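About Plotside

Plotside is a guttering and rainwater drainage company. We fit, repair and replace gutters, downpipes, fascias and soakaways on houses, garages, small blocks of flats and farm buildings.

The firm was started as Pemier Gutters by 2 fitters with one van. We took the Plotside name when we moved to the unit at Mateos Yard and began taking on ground drainage as well as roof work. Last year we finished 532 jobs, most of them repairs to existing systems.
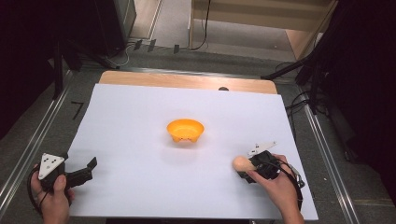 Small orange bowl on a white work surface.

Most of our work is within 30 miles of the yard. We will travel further for larger contracts - the Tritora housing scheme was one of these, with 40 houses fitted with new half-round gutters and downpipes over a single summer.

We work in uPVC, cast iron and aluminium. Seamless aluminium gutter is formed on site to the length of the wall, so there are joints only at corners and outlets. Cast iron sections can be matched to older profiles where a property is listed or in a conservation area. Please send us a photo and the width across the top of the gutter if you are asking about a match.

All quotations are written and itemised, and include scaffold or tower hire where it is needed. Old gutters are taken away unless you want to keep them.

The office is open from 8am. Outside those hours please leave a message with your postcode - we return calls the next working morning.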